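Strom, nächster Akt

Der Versorger Lobo hat wieder geschrieben. Der Brief beginnt mit "Gute Nachrichten", und erfahrene Kunden suchen da schon nach dem Taschenrechner.
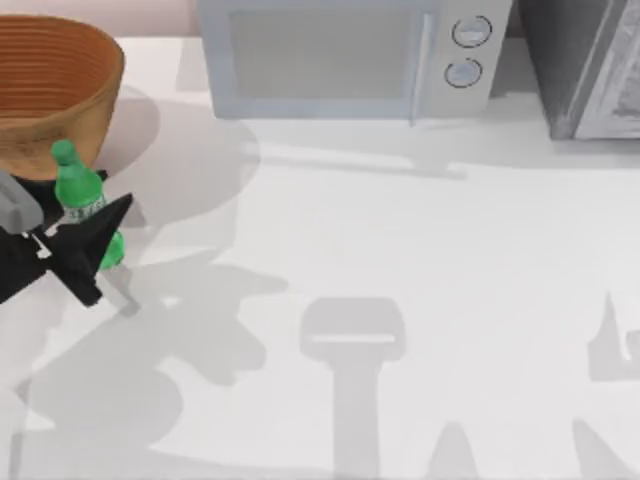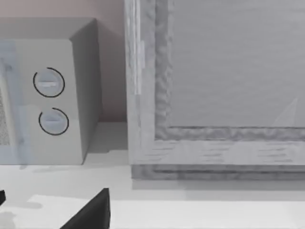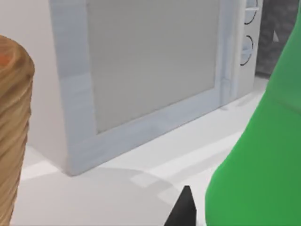
Nustoldale, im Februar - Der neue Tarif Cimik richtet sich nach der Tageszeit. Zwischen zwei und fünf Uhr morgens ist der Strom fast geschenkt, zur Abendessenszeit kostet er, was der Markt hergibt. 517 Haushalte haben bisher gewechselt, 2000 sollten es sein. Vertriebsleiterin Roxana Matei spricht von einem "soliden Anlauf".

Ettore Cattaneo vom Mieterverein sieht das anders: Wer keinen digitalen Zähler hat, zahlt erst einmal 306 Euro für den Einbau. Bei ihm im Haus wären das elf Parteien und ein sehr alter Zählerkasten - der Elektriker hat ihn angeschaut und um Bedenkzeit gebeten.

Fragen zum Tarif beantwortet Noemi Monti im Kundenbüro Griterberg, vormittags ab neun. Bestehende Verträge laufen vorerst weiter.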